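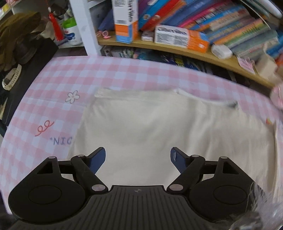 Cloth storage bag leaves lint and marks on a printed gingham cover

Household Textiles and Storage — Community Help

Posted by Dostitz

Good afternoon. I should be grateful for advice concerning a pink and white gingham fabric cover with a printed design that includes a small white flower and lettering. A cream cloth bag is kept flat on top of it, beside a curved wooden shelf which holds colourful books and several boxes. The bag is used for spare pillowcases and is moved every evening.

Over the summer the cover has developed a dull patch where the bag rests, and a fine pale lint has collected in the same place. The care label permits washing at 30 degrees. I have washed the cover twice at that temperature with no improvement in the patch, although the lint did come away. May I raise the temperature, and should the bag be kept elsewhere? The shelf is full at present and I would prefer not to remove the books.

Posted by Agbenyega

The temperature stated on the care label should be treated as the upper limit. Washing at 50 may shrink the cover or cause the pink to fade, and printed lettering is often the first part to suffer.

A dull patch on a printed cotton is commonly the result of rubbing. Fibres lifted from the surface scatter the light and make the colour appear weaker. Washing will not reverse this. The following is suggested:

Turn the cover inside out before washing and fasten any openings.
Wash the cream bag separately, as it is the likely source of the lint. A new cloth bag may need 4 washes before it stops shedding.
Dry the cover flat or on a line, away from strong sun.
Pass a fabric comb lightly over the dull area, avoiding the printed parts.

If the bag has a zip or a metal tag, it should be placed with that side uppermost. A zip drawn across gingham every evening will mark it in time — I have replaced one cover for this reason.

With regard to the shelf, books that lean take up more width than books that stand straight. A single bookend may release enough space for the bag to be folded and stored there.

Posted by Skamora

Mine went through at 70 by mistake and came out perfectly well, but it was plain white. I would not recommend it for pink. Have you considered hanging the bag on the back of the door?

Posted by Dostitz

Thank you both. The bag does shed, as I have now established with a strip of sticky tape. It will be washed on its own this week and the cover left at 30. The door already has two dressing gowns on it, so I shall try the bookend first.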